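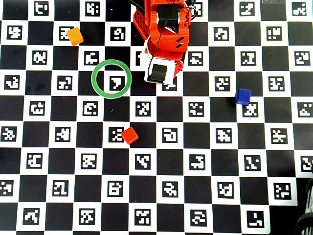

Overhead view, gripper next to the green ring

My little printed arm started missing the ring last Sunday and I'm stumped. I swapped the lower servo on the gripper, put everything back, and now it comes down off to one side of where I send it. The cubes are hit or miss too. I've redone the camera calibration twice on the marker mat (same mat, same table) and got the same miss both times. The gripper servo used to read 300 when closed and now it reads 69, which I figured was harmless?? Here's the side view, in case the angle of the fingers tells you anything.
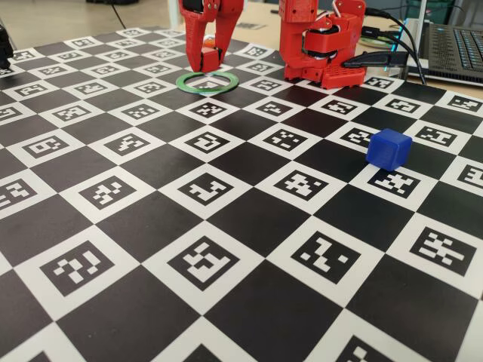
Afaf Salameh
That reading is your clue! A new servo almost never goes back on the same spline tooth, so your old zero is junk. Re-home the joint in software and leave the camera alone, it's probably fine. Do it like this:

1. Power off, take the horn screw out, and set the jaws by hand where you want closed to be.

2. Power up, center the servo, press the horn back on, save the new offset. Then park the jaws open just over the mat with no cube in them and check the height.
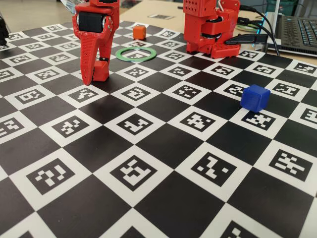 3. Run it slowly to the ring and to each cube. If it's still off by the same amount everywhere, your base has shifted on the mat.

Hicham Belhaj
had this on my Naltness, it was a loose screw. tighten everything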